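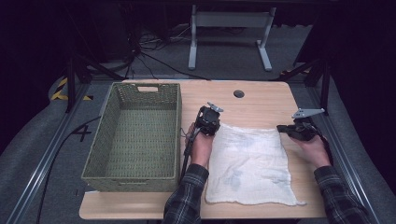
Basket and cloth station, grippers in hand, cloth flat to the right of the basket.

January, notebook, Pradell handheld gripper kit, evaluation entry

Loan unit, pair of grippers with cables, two top brackets, one hub, one power supply, paper quick start. The quick start covers the hub and skips the brackets. Bracket screws came finger tight. Tightened before first use, no thread lock on them, check again at the end of the loan.

Purpose of the loan: decide between the Pradell pair and the Lerner pair we had in the fall. Lerner is still the reference for jaw feel. Doucette is quoting on both, service contract separate.

Task today was cloth into basket. Gauze was chosen over the cotton squares because it is thin, wrinkles easily and shows up bad jaw alignment at once. Cloth starts flat, basket to the left of it, both hands begin clear of the fabric.

Setup notes
Table between the rails, rail stops left where they were. Basket long side parallel to the left rail. Hub on the floor. The left cable wants to hang down the outside of the hand and that is the best place for it. Tried it over the wrist, it pulled on every reach toward the basket.

Cable length is 1000 mm from gripper to strain relief. Enough for this table. Not enough for the shelf task without moving the hub up onto the rail, and there is no mount for that in the kit. Ferkum sells an extension, not tested, do not assume it holds the data rate.

Runs
First block, 12 episodes. Pick at the near corners, lift, fold once in the air, lower into basket. Usable: 10. The other two lost the right corner during the lift. In both the jaws had closed on a single wrinkle and the gauze slid out when the left hand moved away. Going in lower, with the jaw tips touching the wood before closing, fixed it for the rest of the block.

Second block was one-handed, left only, right hand parked at the edge of the cloth. Slower, but no drops. The cloth goes in bunched. Fine for a placement score, useless for folding. Did not log these against the acceptance sheet.

Weight
585 g per gripper on the bench scale, bracket included, cable supported. The data sheet gives a lower figure and does not say whether the bracket is in it. Asked Doucette. The weight sits forward of the grip, so the wrist gets tired before the fingers do. Lerner is better balanced. Short blocks with a rest between are workable, a full morning is not.

Jaws
Parallel to the eye. Paper strip test: grips evenly on the right unit, slightly tighter at the tip on the left. Trigger travel on the left is also longer before anything moves. Could be one fault or two. Have not opened the housing, the loan terms say not to.

Tracking
Zeroed both units on the table before each block. Returned to the same spot after the first block, right unit came back clean, left had a small offset in height. Repeated after the second block, same direction. Reseated the left bracket and the offset went away. So the bracket seat is the suspect, see screws above.

Software
Recorder opened without trouble. Episode labels are free text only, no list, so spelling drifts. Used "gauze_basket" throughout. Export writes the left and right streams to separate files with separate start times. They have to be lined up afterward by the sync tap at the start. Anyone who skips the tap loses the episode.

Open items
Left trigger travel, send a note to Pradell with the paper strip result.
Answer from Doucette on the weight figure and on who pays return freight.
Repeat the first block with the Lerner pair, same cloth, same basket position.
Thread lock on the bracket screws, ask first.
Tape the basket corners on the tabletop before the next session.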